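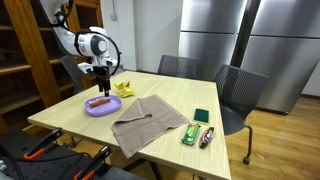

FLALLORBERG, March -- The Flallorberg Community Kitchen will open its doors this spring in the old Kuhlmann dry goods building, and everyone in town is warmly invited to come in, sit down and stay as long as they like. The kitchen will serve a hot supper every Thursday evening, with seats for 90 guests at a time, and there will be no charge and no forms to fill out. We expect the food to be the sort most of us grew up on: soup, bread, potatoes, something sweet, and plenty of coffee. It won't be fancy. A purple plate on a light wooden table, with a brown towel close by, is very much the style of the place, and we wouldn't want it any other way.

The idea for a shared supper goes back to a long, cold winter when the furnace went out in several apartment houses on Eso Street and neighbors began cooking for one another on whatever stoves still worked. Those suppers carried on well after the heat came back. They moved from one living room to the next, then to a church basement, then to the back half of a hardware store (where, we are told, the chili was served between the paint and the garden hoses), and by last fall they had plainly outgrown every room that was kind enough to hold them.

The Kuhlmann building had been standing empty for 33 years. Many older residents will remember buying school clothes there, and quite a few have stopped by during the work to tell us where the button counter used to be. The pressed tin ceiling has been cleaned and repainted, the front windows have new glass, and the stairs at the side door have given way to a gentle ramp. The kitchen itself is all new, with two ranges, a deep sink and a walk-in cooler that was a gift from Flendenent Bakery, our good neighbors on the corner. Flendenent will also be sending over its day-end rolls and rye loaves every week, for which we are more grateful than we can say.
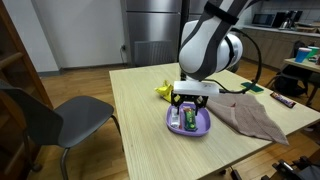 A snack bar and a package on a lavender tray.

Along with the Thursday suppers, the kitchen will keep a snack shelf by the front door for children on their way home from school and for anyone else who could use a little something before dinner. The shelf will be stocked with wrapped bars, crackers, fruit and juice, and it will be open from 3 p.m. until the lights go off. Please take what you need. If you have a box of something to spare, please leave it -- unopened packages only, and we do ask that you check the date.

Cooking classes will begin a few weeks after opening, in groups small enough that everybody gets a turn at the stove. The first one covers soups and stocks, the second covers bread, and after that we will let the people who come decide. There is also a lending shelf of cookbooks, many of them with handwritten notes in the margins, and we hope borrowers will add their own.

The building work was paid for by gifts from households and shops across town, the largest of them $2000 and the smallest a jar of pennies left on the step. Another 30 folding chairs are still needed before opening night, and they don't have to match. Chairs may be dropped off at the side door on Eso Street any weekday morning.

Flallorberg Community Kitchen
The Kuhlmann Building, Eso Street entrance
Suppers Thursdays, doors open at 5 p.m.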